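Home Profile Threads Likes Search Log in

I want to write something about the battery plant in Clonlow, because I drive past it every day and I follow the news of it since the first announcement. It will be long. Sorry to those who follow me only for the charging prices.

First, the short story. Kimico is a supplier of battery cells. Munro is the car company which buys them. Until now the cells came by ship, and Munro put them into packs at its own plant. Now the two want to make the cells in Clonlow, 244 meters from the gate where the cars come out. I measured this on the public site plan.

The model that will get the cells first is the Pita. It is the small one, four doors, front wheel drive. I have driven an older one for three years, so I am not neutral. I like this car.

The announcement has one number which all the newspapers repeated: 2,000 jobs. Please read the sentence in the announcement slowly. It says "up to 2,000 jobs during construction and operation." So the people who pour the concrete and the people who make the cells are in one number. When the concrete is dry, the first group goes home.

The permit application gives a different number. It says 573 permanent positions when the first line is running. I think this is a good number! A town of our size should be happy with it. But then please say 573.

A friend asked me why the parking lot in the plan is so small if so many workers are coming. The answer is in the same application. It is calculated for shifts, and only one shift is there at a time, plus the change between them. At 6 in the morning and at 2 in the afternoon the road will be full. Who works at the school should know this.

Now the technical part, which I find more interesting.

Kimico will make LFP cells in Clonlow. This is lithium iron phosphate. The Pita that I drive has cells with nickel in them. LFP is cheaper and it lives longer, and it has no nickel and no cobalt. It is also heavier for the same energy, and it does not like the cold very much.

For a small car I think it is the right choice. Most Pita owners I know drive to work and to the supermarket. They don't need the lightest battery. They need a battery that costs less and is still good when the second owner buys the car.

The weight of the new Pita is given as 2,660 pounds in the early specification sheet. I am a little suspicious of it. For an electric car with LFP this is very light, and the sheet does not say if it is with the battery. I wrote to Munro and asked. I received a polite answer that final data will be published before sales begin, so I know the same as before.

If the number is without the battery, then the full car will be clearly heavier than mine. It is not a tragedy. But tires and brakes must be chosen for it, and I would like to know before I order.
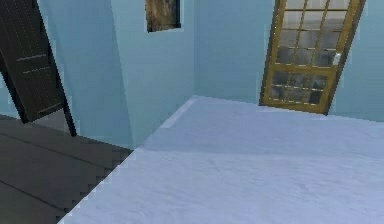 About the cold. My own car loses maybe a quarter of its range in January, and I have accepted it. With LFP it can be more, if the battery is not warmed before charging. So the important question for me is if the cheap version of the new Pita has a battery heater and a heat pump, or only the expensive version.

I ask this because on the present model the heat pump is an option. I did not take it, to save money. I regret it every winter. If you buy a used one, look for the heat pump first and for the color later.

One more thing about LFP that owners should learn: the car has difficulty knowing exactly how full the battery is. The voltage stays almost the same for a long time, and then it falls fast near the end. For this reason many makers tell you to charge to 100 percent regularly. With my nickel cells I was told the opposite, to stay at 80. People who change from the old Pita to the new one will have to forget an old habit.

Back to the plant. Several people wrote to me about water. I am not an expert in it. What I could find is that the coating of the electrodes needs very dry air, and the machines which dry the air need cooling, and the cooling needs water. The application says that most of it goes around in a closed loop. It doesn't say how much has to be added in a hot summer. I think this should be asked at the hearing in May.

Another question was about fire. I don't want to make anybody afraid. LFP is calmer than the nickel type, but a room full of fresh cells that are being charged for the first time needs good planning, whatever type it is. There is a chapter on this in the application, and it is one of the better written chapters. The building for the first charging stands separate from the others.

What I don't understand is the order of the work. Munro wants to sell the new Pita before the cell line is finished. So the first cars will have cells that came by ship, with the same chemistry but from the old Kimico plant. Is it a problem? Probably not. But the advertisement already says "with cells from Clonlow," and for the first buyers this will not be true.

If it is important to you where the cells are made, wait. If it is not important, the first cars will perhaps be cheaper, because the dealers want to show numbers in the first months. I plan to wait, but I say this about every car and then I go and sign.

Somebody asked if the pack can be repaired. In my car it can be opened, and the modules can be changed one by one. In the new one the cells are glued directly into the pack, with no modules. This saves space and weight, and it is how they fit enough LFP in a small car. For repair it is worse. After a bad hit from below you could need the complete pack. Ask your insurance before, not after.

Also yes, I saw the drawing of the new interior. They took away the button for the rear window heating and put it in the screen. I have nothing polite to write about it.

I will go to the hearing in May and take notes. If you have a question about the plant, write it under this thread and I will try to ask it. Please only one question per person, I write slowly and they give us just a few minutes each.

Charging prices come tomorrow as usual. The station behind the swimming pool is still out of order.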